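About Us

Merrick Robotics Workshop
A small school for people who want to work alongside machines

Welcome, and thank you for stopping by! We are a training school and repair workshop in one building, and we have been teaching people to build, run and look after small robot arms for long enough that some of our first students now send us their own trainees. Most of those who come to us have never touched a robot. They are kitchen managers, care home staff, machine operators between jobs, and a good many people who simply like fixing things. If that sounds like you, you will be in good company.

Raili Kiiskinen started the school with Bence Bognár after the two of them had spent years going out to mend equipment that had been sold to people without anyone showing them how to live with it. They rented the old Fasel building, put in benches, argued about the color of the doors (green won) and opened with a single evening class. Theresia Rüegg joined to run the teaching side, and Merja Lappalainen looks after safety, which at our school is a proper job with the power to shut a room.

What we teach with

We like everyday work for our classes. Dishes are our favorite, and they have been from the start. A plate is thin at the rim, it is slippery when you least want it to be, and the slots in a wire rack don't forgive much. Students learn more about grip and reach from putting away a plate than from a month of stacking blocks, and they get to hear about it right away when they have it wrong. The bench that does this work is called Suvov, after a village Bence once got lost in, and it has two arms set side by side on the front edge of a white table with walls on three sides.

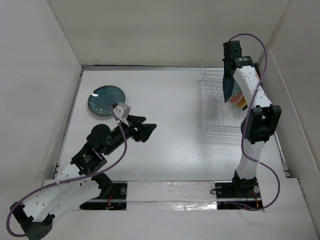
Every beginner spends the first week at that bench, teaching one arm to find a slot while the other waits or gets on with something else. It is slow going and people get fond of it. By the second week most of them have opinions about plates, and Theresia has been known to bring in a few from home to settle an argument.

What went wrong in January

We would rather you heard this from us than from a friend of a friend, so we have given it a place on the page where we introduce ourselves.

In January, during an afternoon practice session, the right arm on Suvov let go of a plate while lifting it over the rack. The plate struck the table and broke, and one piece went over the front edge and cut a student across the back of the hand. She needed stitches. She has healed well, she came back to finish the course, and she has read this section and told us we could print it. We are very grateful to her for that, and for the patience she showed us when we were still giving her half answers.

The half answers bothered us a good deal. Our first thought was that the fingertips had worn smooth, and we changed them that same evening and felt rather pleased with ourselves. Two days later, with no students in the building, the gripper opened by itself again. Bence then took the arm down to its parts on the long bench, and Minttu Halonen, our electronics teacher, went through the wiring with a meter and a pot of coffee.

She found it in the cable. The cable that runs up to the gripper had been tied a little too snugly at one point, and when the arm reached up and turned its wrist at the same time, the cable pulled tight. Over the months a conductor inside had started to break. Most of the time it made contact. Once in a while, at the far end of that one movement, it didn't, and the gripper lost its command for a moment. The control program, which we had written ourselves, treated a lost command as an instruction to open.

That last part was our mistake and we have no one to share it with. A cable can fail in any workshop. A gripper that opens when it loses touch with its controller is a choice somebody made, and in our case Raili made it, years ago, when the only thing being picked up was foam. It made good sense with foam! It meant that nothing would be squeezed. We moved on to plates and never went back to look at it.

There was a second failing, a human one, and it is the one Merja talks about most when new students arrive. A student had written in the bench book, some days before the accident, that the right gripper "twitched at the top." The note was initialed and the page was turned. Everyone who read it supposed that someone else had followed it up.

What we changed

The gripper now holds its last position when it loses its signal, and the arm stops where it is and stays there until a person has come over and cleared it. We tested this by unplugging the cable in the middle of a lift, 100 times, with the arm in as many awkward positions as Minttu could think up. It held every time. We know that holding on brings its own trouble if there is a hand in the gripper, so there is a manual release at each bench now, and finding it with your eyes closed is part of the first lesson.

Cables on all our arms have been given more slack, and they hang in wider loops than they used to. They look untidy to visitors with a neat turn of mind. We have learned to love them. Each cable is checked along its whole length every 30 days, with the arm moved slowly through its full reach while someone watches the meter.

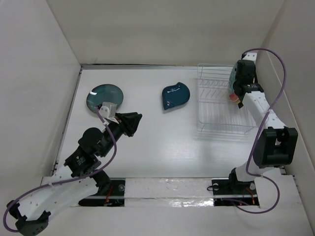
Students stand farther back than they did before, and safety glasses and cut-resistant gloves are worn by anyone near a bench with dishes on it. We talked for a long while about going over to plastic plates and leaving it at that. In the end we kept the real ones for the later weeks, because the kitchens our students go on to work in have real ones, and beginners start with plastic until their teacher is happy.

As for the bench book, a note about odd behavior now closes the bench. The arm is switched off, a red card is hung on the switch, and only Merja or the person standing in for her can take the card down again. The first week we tried it we had so many red cards that hardly any teaching got done, and Theresia rewrote the timetable twice. It has settled since. Several of those cards turned up small things (a loose screw, a base that had crept a little) that we were glad to know about.

We also wrote to every past student we could reach who had taken home a copy of our control program, 27 of them, with the corrected version and a plain account of why it was needed. Gedance, the small firm that helps us with spare parts, kindly passed the same letter to its own customers. If you learned with us and have not had a letter, please get in touch, and please don't lift anything breakable with the old version in the meantime.

How we run the school now

Classes are small, with two teachers in the room whenever arms are powered. You may stop any machine at any time for any reason, and you will be thanked for it even when it comes to nothing. We mean that quite seriously, and Raili, who hates an interrupted lesson more than anyone alive, has been doing the thanking herself.

The broken plate is in a box on the shelf by the door, along with the length of cable that caused the trouble. Merja opens the box on the first morning of every course. You are welcome to pick up the cable and bend it. From the outside it feels perfectly fine, and people are usually surprised at how long they can look at it without seeing anything wrong.

Coming to see us

Visitors are welcome on open afternoons, and you don't need to know anything about robots beforehand. Ring the bell at the green door and give us a minute, as the workshop is at the back and whoever hears you first will have to put something down. Evening courses for beginners run through the year, with a repair course for those who want to carry on. If you would like to read the full report on the January accident, with Minttu's drawings of the cable and the test notes, ask at the desk or write to us and we will send you a copy.

This page was last updated on February 23, 2021.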